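Inspection checklist, office and small workshop, Flunside building
Date of the round: June 10, 2021

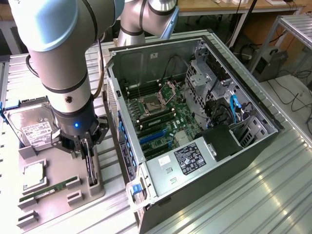
The round was made on foot, both floors, with all the lights on and people at their work. I used the same list as in May so the two can be compared. Marks are: **OK**, **Fix** (must be repaired, with a comment), and **Look again** (no danger today, but I want to see it at the next round). Please read the comments also when the mark is OK, sometimes I wrote a small thing there.

## 1. Exits and escape ways

- [x] Front door opens outward with one hand. **OK**
- [x] Back door to the yard opens without a key. **OK**
- [ ] Corridor on the ground floor is free over the whole width. **Fix**
- [x] Exit signs are lit. **OK**
- [ ] Emergency light on the stairs works on battery. **Fix**

Comments: In the corridor there were flat cardboard boxes standing against the wall, next to the copy room. In May it was the same place but other boxes. The corridor is not wide and two persons cannot pass each other there. I ask that the boxes go to the yard on the same day they are emptied.

The emergency light between the floors went on when I pressed the test button, but it was already weak after 7 minutes. It should stay bright for 60. I think the battery is old. The lamp itself is good and does not need to be changed.

## 2. Fire extinguishers and alarm

- [x] Every extinguisher hangs on its hook. **OK**
- [x] Needle in the green part on all of them. **OK**
- [ ] Service tag can be read. **Look again**
- [x] Alarm button by the front door has its cover. **OK**
- [x] Smoke detectors tested, upper floor. **OK**
- [x] Smoke detectors tested, ground floor. **OK**

Comments: The tag on the extinguisher in the kitchen is bleached from the sun and I could only read the year. Nouri does the yearly service, so they can write a new tag when they come. A coat was hanging over the extinguisher at the entrance. I moved the coat to the coat rack.

The detector in the copy room is louder than the others. This is normal for that model, please do not put tape on it. In May I found tape.

## 3. Electricity

- [x] Door of the fuse box closes, labels are in place. **OK**
- [ ] No power strip is plugged into another power strip. **Fix**
- [x] Cords have no cuts or hard bends. **OK**
- [x] Ground fault outlets by the sinks trip and reset. **OK**
- [ ] No cord lies across a walking path. **Fix**

Comments: Under the window desks upstairs there are two power strips in a row, and on the last one a fan and a space heater. The heater was off, it is June, but the plug was in. A heater must go directly in the wall outlet. Better is to carry it to the storage room until the fall.

The cord across the path is the one for the floor lamp by the printer. I put a rubber cover on it for now. The lamp can also stand on the other side, where there is an outlet behind the cabinet.

## 4. Stairs, floors and ladders

- [x] Handrail is firm on both sides. **OK**
- [ ] Edge strips on the steps are complete. **Fix**
- [x] Mat at the front door lies flat. **OK**
- [x] Stepladder has all four rubber feet. **OK**
- [ ] Long ladder is locked to the wall. **Look again**

Comments: The stairs have 12 steps to the landing. On the third from the bottom the strip is loose on the left end and the corner stands up. I pressed it down with my shoe and it came up again. Old glue has to be scraped away first, otherwise the new glue will not hold.

The long ladder hangs well, but the key was in the padlock. A key in the lock is the same as no lock. It belongs on the board in the office, on the hook with the yellow ring.

## 5. Storage room and shelves

- [x] Shelves are fixed to the wall. **OK**
- [ ] Heavy things are on the low shelves. **Fix**
- [x] Cleaning products are in their own bottles with label. **OK**
- [x] Free space under the sprinkler heads. **OK**

Comments: The paint cans came back up to the top shelf. One weighs over 60 pounds with the content, I tried with the luggage scale, and it was standing half over the edge. I took it down with help. Please leave it down.

The delivery from Skultbridge is still on the pallet in its plastic. It stands well and does not block anything, only the plastic on the floor is slippery and should be cut off.

## 6. First aid and washing

- [x] First aid box is easy to reach. **OK**
- [ ] Content is complete and not too old. **Fix**
- [x] Eye wash bottle is sealed. **OK**
- [x] Warm water and soap in both restrooms. **OK**

Comments: Missing are the small bandages and one pair of scissors. The burn gel is past its date since May. I wrote the order on the Lunton form and put it in the tray, it needs only a signature. If you take something from the box, write it on the paper inside the lid. The paper is empty but the bandages are gone, so I understand it was forgotten.

## 7. Yard

- [x] Gate closes by itself. **OK**
- [x] Lamp over the back door works. **OK**
- [ ] Drain is clean. **Look again**

Comments: There were leaves on the drain and I removed the ones on top. Deeper down I could not see. After strong rain somebody should check if the water stays in front of the door.

## What must be done first

1. Boxes out of the corridor, today.
2. Heater and second power strip away from the window desks, today.
3. Edge strip on the stairs. Until then I put a piece of red tape on the step.
4. Battery for the emergency light.
5. First aid order signed and sent.

The other points can wait until the next round. Write the date and your initials beside the point when it is done, and leave the sheet on the board by the front door.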